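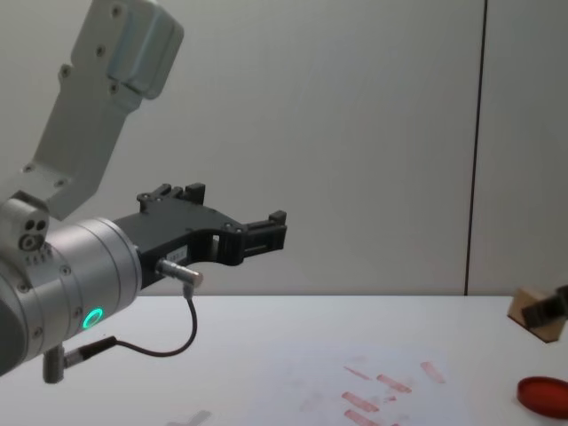 Brittany Marchand
Process engineer, Climdale
Thread starter

Subject: Hand-stamping as a test of whether arms are ready for small chores

A question came up at work about which light jobs on our packing floor could go to an arm with a two-finger gripper. I proposed stamping: pick up a stamp by its wooden block, ink it, press it on a sheet, put it down. A person learns it in a minute.

My view is that machines can do this now under fixed conditions and can't do it yet under the conditions we have. Position is the easy part. Pressing is harder. A stamp held slightly off square inks on one edge and prints on one edge, and the result is a streaky bar. A person feels the face seat flat and rocks it a little. An arm running to a taught height does neither unless it has force sensing at the wrist and someone has set it up properly.

Our job is 1369 tags per shift. Card thickness varies by supplier, which is enough to turn a clean print into a faint one if the stroke stops at a fixed height.

What have people here got working without a custom fixture?

navarro_tooling
Senior member

You have picked a job that was automated long before anyone thought of using an arm for it. A pneumatic marking head with a spring-loaded face tolerates card variation without sensing anything. Why start with a general-purpose gripper?

Brittany Marchand
Thread starter

Volume per job. We run 42 different tag formats and some of them appear once in December and then not again until the next year. A dedicated head is justified for four or five formats. The rest are done by whoever is free.

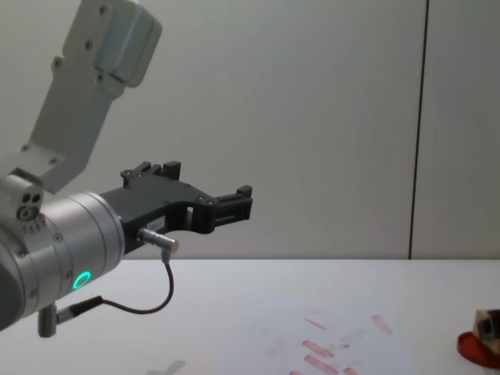 The other reason is that stamping stands in for a family of chores. Closing lids, wiping a bench, putting a tool back where it was. They all involve contact with something whose position is only partly known. If the arm can't manage an even print, I wouldn't trust it to wipe a counter without leaving residue either.

mlavoie
Member

Mackenzie Lavoie here, integration side, formerly at Zamport. I disagree with the last part. Wiping is more forgiving. The cloth is compliant, you can make 20 passes, and the cost of pressing too hard is low. A stamp gets one contact. If it slides on lift-off, the print smears and the tag is scrap.

On the original question, we had acceptable results with force control on the downstroke only. Approach under position control to a few millimeters above the card, then switch to a force target and let the arm find the surface. Set a dwell. Retract straight up before any lateral move. Most of our smears came from blending the retract into the next travel segment.

The grip was the bigger problem. Two flat pads on a small wooden block leave it free to pivot about the line between them, and the face tilts when it touches the ink pad. We cut a shallow pocket into the fingertips.

navarro_tooling
Senior member

So there was a custom fixture. It was on the fingers.

mlavoie
Member

Fair. I'd still call it a smaller change than a new station. One pair of pockets covered every stamp with the same size block. 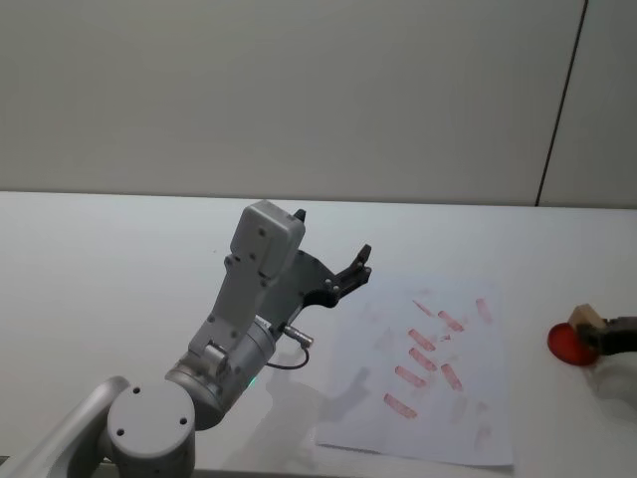 Can one arm stamp while a second holds the paper flat?

It can, provided both arms share a coordinate frame and the holding arm presses lightly enough not to drag the sheet. For loose paper on a smooth table, a vacuum plate or a strip of tape is simpler and has fewer ways to go wrong.

zeria_pat
New member

Does any of this carry over to the home? I'm less interested in tags than in dishes and laundry.

Brittany Marchand
Thread starter

Partly. The contact part carries over. The variety doesn't, and a house has no upstream process to control what arrives. I would expect single tasks in a prepared area well before general tidying.

mlavoie
Member

Agreed, with a caveat on throughput. Our cycle was 40 seconds per sheet including re-inking, and a seated operator beat that comfortably. At home a slow cycle may not matter if the job runs overnight. On a packing line it does.

navarro_tooling
Senior member

At 40 seconds you won't finish 1369 tags in one shift. Put the high runners on a marking head and let the arm have the odd formats.

Brittany Marchand
Thread starter

That is the split I'll propose. Mackenzie, can you post the pocket depth and the pad material?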